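Fosten hand-held gripper kit: questions we keep being asked
Compiled by Nevzat Kocabaş. Last revised Jan 29, 2018

Mughal doesn't sell the Fosten kit and gets nothing if you buy one. We had the loan of a set, we asked the supplier a lot of questions, and we've written up what we were told next to what we think of it. Where those two differ, I've tried to say so.

What is the Fosten kit?
A gripper you hold and work yourself, with no robot arm attached, plus a camera, a set of printed square markers and a licence for Willier, the software that turns your recordings into something a robot can be trained on. The pitch is that a person can show a task far faster than they can drive an arm through it. I accept that part. The brochure goes on to suggest that the robot will then simply do the task, and I'd want a good deal more evidence before repeating it to anybody with a budget.

Do I need a robot to get started?
No, and this is the kit's best selling point. You can record for weeks without one. Do bear in mind that you can also record for weeks without learning whether any of it is usable. If you have no arm at the other end, ask Fosten to run a small batch through theirs before you commit to the larger licence.

Where can it be used?
"Anywhere with a table," according to the leaflet. We took that at its word and kept away from the tidy booth they use for sales visits. An ordinary open room with people coming and going, glass doors, shiny marble and strip lighting seemed a fairer trial, because that is what most offices have.

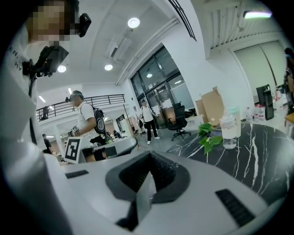

My own view is that reflective surfaces deserve more than the single line they get in the manual. Fosten says Willier copes with polished stone and glass. It may well do. The test results they sent us were all from matt worktops, and when I asked for the others I was told they were being prepared for February. If your tables are glossy, get your answer in writing.

What are the black and white square markers for?
Tracking. The software looks for the printed pattern and works out position from it. Keep them flat, clean and uncreased. Replacements can be printed at the right size from the file supplied, so please don't pay for the spares pack. It is £49 and it is paper.

How long does it take to learn?
The supplier quotes two hours. A careful person can hold the thing properly within minutes, but holding it properly and recording a useful demonstration are different skills. Most beginners move too quickly and turn the wrist in ways no arm could copy. Willier will flag some of these runs. It doesn't flag all of them — we put in a few deliberately silly ones and they came back with a green tick.

Is it comfortable?
For short spells, yes. The housing is broad, though, and anyone with small hands should try before buying. The brochure's claim of "all-day comfort" made me laugh. Plan for breaks.

How many demonstrations will I need?
Fosten says 1,000 for a simple pick-and-place task. Ammont, who sell a competing set, say almost the same, which either means it is true or that they read each other's websites. Neither would tell me what success rate to expect at the end of it.

What about people in the background?
The camera takes in a good deal more than the object you are reaching for. It can take in colleagues, visitors, and whatever is lying on the desk or showing on a monitor. Willier offers face blurring, but it is a setting and you should check it is switched on before the first session. Blurring a face does nothing about a name badge or a printed shirt. Get consent from everyone who uses the room, including those who are only walking through.

Do I have to clear the room first?
The manual says no, and claims that a bit of clutter helps the training. There is some sense in that for the far side of the room. On the table itself I would start with a single object, something light that won't break or spill if it's knocked, and add others once the first recordings have been checked. 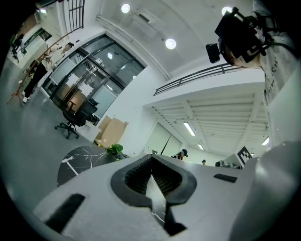 What does the warranty cover?
Nine months on the housing and camera. The rubber parts of the jaw count as consumables and aren't covered at all, which is a pity when they're what touches everything you pick up. I asked how long they last and was told it "depends on use".

Can I get my recordings out if I stop paying for Willier?
You can export them, but only while the licence is live. Do it monthly.

Would you buy one?
Not yet. I'd hire it for a single task, with the glossy-surface question settled first, and see what the arm makes of the results. Fosten does hire, although it isn't on the price list and you have to ask.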